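Kinbridge Robotics Laboratory

1/ New from our group: a working paper on how two-armed robots learn kitchen tasks from recorded human control. The lead author is Nicanor Escobedo. The full text was posted on January 27, 2024.

2/ The study asks whether a policy trained on 1043 recorded runs does better when it is given wrist views as well as a fixed view of the table. The task set, named Huamán, covers cutting, lifting and handing over.

3/ In the banana task, both arms share one knife above a cutting board.
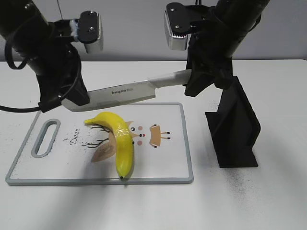
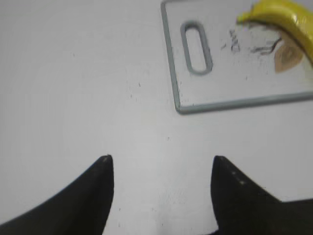
4/ We trained 3 versions of the policy: fixed view only, wrist views only, and all views together. Each was tested on 38 starting positions that did not appear in training.

5/ The combined version completed the most runs. The wrist-only version often lost track of the board when an arm began far from it.

6/ Limits: all runs were recorded at one site, and only 2 operators took part. A repeat of the study at our Stendville site is planned for June.

7/ Comments on the test procedure are welcome and may be sent to the Dreltorwood project office.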